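Eight sittings and a waiting list: Ama Atinga on feeding a school

Ama Atinga started in school kitchens because the hours suited her. Her son was in reception, her husband drove nights, and the primary at the end of the road wanted someone to wash up from eleven until two. She is now kitchen manager at a larger school in Onlow and cooks for most of the children in it.

"I couldn't have told you what a kitchen manager did," she says. "I thought the food came in and you heated it up. In some places that's true."

We meet in the dining hall in January, at half past two, when the tables have been wiped and the floor is still to do. She has a mug of tea and a clipboard. The clipboard is for the next day's numbers, which she gets from the office by nine each morning and does not entirely trust.

The school has 123 children down for a hot dinner on a normal day. Fish day brings more, and a school trip can take out a whole year group without anyone remembering to mention it to the kitchen.

"I've had sixty portions of cottage pie and no Year 5," she says. "You can't put that back. Some of it you can serve the next day, if it was chilled properly, and some of it has to go. It hurts to throw it."

Waste is the subject she comes back to most. When she took over, the kitchen was run by an outside caterer, Hostano, under a contract that set the menu centrally on a three-week cycle. Every school on the contract had the same dinner on the same day. Atinga does not complain about the people she worked with there, but she thinks the system made it hard to learn anything.

"If the children don't like the lentil bake in week one, they won't like it in week four. But it was coming round again whatever I said. I used to write it on the form. Lentil bake, mostly left. Lentil bake, mostly left. I don't know who read the form."

The school took catering back in-house when the contract ended. Lalit Solanki, the business manager, did the sums. He joins us for part of the conversation, standing up, because he has a boiler engineer waiting.

"It isn't cheaper," he says. "People assume that's why we did it. In the first year it cost us more, mainly equipment. The old oven was past repair. What we got was control over the ordering, and we're getting better at that, so the gap is closing."

Most of the vegetables now come from Özkan, a family wholesaler that also supplies two cafes nearby. The order is phoned through in the afternoon and arrives before seven. Atinga likes being able to ask what is good.

"He'll tell me the carrots are poor this week and to have swede. So we have swede. I put it in with the potato and they eat it. If I put it on its own, they don't."
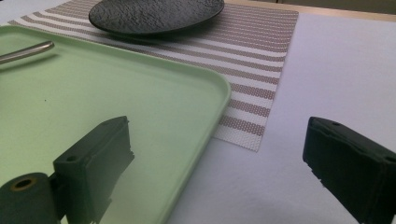
One of the green trays, with cutlery.

She has firm views about how food is put in front of children. Portions should be small, with seconds offered. Sauces should be on the side for the younger ones. She is against making a child finish.

"I was made to finish, at school in Kumasi and at home as well, and I still can't eat okra. All you do is teach them to dread dinner time. I'd sooner they tried a spoonful and left it. If they've tried it eight times, some of them start to like it. Some don't, and that's fine too."

Her own cooking comes onto the menu now and then. Jollof rice was on the first menu she wrote herself, with the chilli taken down to almost nothing. The staff took to it before the pupils did. It is now on every other week, and she has been asked for the recipe at the gate often enough that she had it typed up. The school version uses tinned tomatoes, red pepper, onion, a little thyme and long grain rice cooked in the oven in deep trays, covered tightly so that it steams.

"My mother would say that isn't jollof," she says. "But she never had to make it for 123."

The budget is tight and she talks about it readily. Meat is on three days a week. Pudding is fruit or yoghurt on two days and something baked on the others, generally a sponge. She stopped buying ready-made custard because powder and milk works out cheaper and she thinks it tastes better. Solanki keeps a spreadsheet of what each dinner costs to produce, and she admits she ignored it for most of a term.

"Then he printed it out and stuck it on the fridge. The salmon pasta was a lot more than I thought. So now salmon is a treat, and it's tuna the rest of the time."

Getting the children through the hall is a separate problem. It also serves for PE and assembly, so the tables have to be out, used, cleaned and folded away in under two hours. There are 2 serving points. Reception come in first and take the longest, and Year 6 come in last and take hardly any time at all.

"Year 6 eat like they're catching a train," she says. "Reception want to tell you about their tooth."

She would like a proper dining room and does not expect to get one. What she may get is a second dishwasher. The kitchen has a Rumetti that was fitted before she arrived, and when it broke down in the autumn the staff washed everything by hand for nine days. Solanki says the money is in next year's plan. Atinga says she will believe it when it's plumbed in.

I ask whether she would recommend the work. She takes a while to answer. The pay is low, she says, and term-time contracts leave a long summer to get through. One of her assistants left last year for a supermarket that offered more hours. Against that, she knows every child in the building by name, and most of what they will and won't eat.

"There was a boy who only had bread for a year. Bread and a bit of cheese. His mum was worried sick. Then one day he pointed at the peas. I gave him about four. He's in Year 4 now and he has everything except egg."

The floor machine starts up at the other end of the hall and she picks up her clipboard. Tomorrow is chicken, with a vegetable curry for those who don't want it, and she has to ring the order through before half past three.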